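Where Do Baskets Come From?

Filed under: Things Around the House

There is probably a basket somewhere in your home. It might hold bread, or mittens, or the remote controls. People have been making baskets for thousands of years, longer than they have been making clay pots in many parts of the world. A basket needs no glue and no nails. It holds together because of the way it is woven.

What does "woven" mean?

To weave is to pass long, thin strips over and under each other. If you have ever made a place mat from strips of colored paper, you have done it already. You put one set of strips side by side. Then you took another strip and slid it over the first one, under the second, over the third, and so on until you got to the end. The next strip went the opposite way, under first and then over.

Basket makers have names for the two kinds of strips. The ones that stand still are called stakes. The ones that move in and out are called weavers. (A person who weaves is called a weaver too, which can be confusing.) The stakes are usually thicker, and they give the basket its shape. The weavers fill in the sides.

What are baskets made of?

Almost any plant that bends without snapping will do. Willow is a common one. Willow trees grow long, straight shoots called rods, and these can be cut in winter when the leaves are gone. Rattan is another. It is a climbing palm that grows in warm forests in Asia, and its stems can be as long as a bus or longer. Other baskets are made of straw, rushes, pine needles, bamboo, or thin pieces of ash or oak called splints.

Some baskets sold in stores today are made of plastic or twisted paper. They are woven in the same way. Plastic ones are easy to wash, so people often use them in bathrooms.

Plant stems get stiff when they dry out. Before starting, a basket maker soaks them in water. Thin pieces may need only a few minutes, and thick willow rods can need several days. The maker keeps a spray bottle or a wet towel close by while working.

How is a basket made?

A basket starts at the bottom. For a round one, the maker lays a few short sticks across each other like a plus sign and weaves around the middle to tie them together. Then the sticks are spread out like the spokes of a bicycle wheel. For a long basket, such as a bread basket, the sticks are laid side by side.

Next, the stakes are pushed in around the edge of the base and bent up. This part has a funny name. It is called upsetting the basket. Now the maker can weave the sides, going around and around and tapping each row down so that it sits tight against the one below.

At the top, the ends of the stakes are sticking up. They are folded over and tucked in behind each other to make a rim, which basket makers call the border. Last of all, any loose ends are trimmed off.

Looking at a basket on a table

A dark brown basket like this one shows up very well on a white sheet of paper or mat. Baskets can be many colors. Willow with its bark left on may be brown, green, or even purple. Willow with the bark peeled off is creamy white. If the rods are boiled before they are peeled, they turn a warm tan. Baskets can be painted or dyed as well, so the color alone will not tell you what a basket is made of.
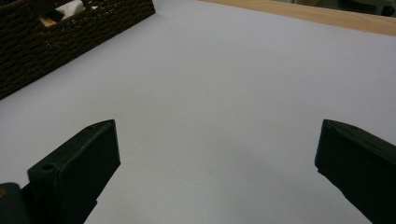
Reading time: 5 minutes

Why use a basket and not a box?

Baskets let air in. If you put damp apples in a closed plastic box, water stays inside and the apples can go moldy. In a basket, air moves through the gaps and helps keep them dry. The same is true for onions, potatoes, and bread that has just come out of the oven.

Baskets are also light for their size, and they bend a little when they are bumped. A clay pot that falls off a table will probably break. A basket usually bounces.

They are not good for everything, of course. Most baskets cannot hold water. Flour and sugar would leak out through the holes, and so would very small beads. To carry small things in a basket, people often put a cloth in first.

Looking after a basket

Dust gets into the gaps, and a soft, dry paintbrush is the best tool for getting it out. If something sticky has spilled, wipe the basket with a damp cloth and let it dry in the open air. Do not leave it next to a heater, which can make the strips crack. Pick up a heavy basket from underneath with both hands.

Try it yourself: a paper basket

You will need:
A square of stiff paper for the base
Long paper strips in 2 colors
Scissors
A glue stick

Cut slits in from each side of the square, stopping well before the middle. Leave a plain square in the center. That is the bottom of your basket. Fold up all the cut pieces around it so they stand like a fence. These are your stakes.

Take a long strip and weave it around the outside, over one stake and under the next. Glue the ends together where they meet. Start the next strip on the opposite side of the stake, and change colors for each row if you like. Slide every row down so it touches the one before.

When you are near the top, fold the ends of the stakes over the last strip and glue them down. Let the glue dry before you put anything inside.

Words to know

Border: the finished edge at the top of a basket.
Rattan: a climbing palm with long, bendy stems.
Splint: a thin, flat strip of wood.
Stake: a strip that stands up and gives the basket its shape.
Weaver: a strip that goes in and out between the stakes.

Last updated 04/04/2019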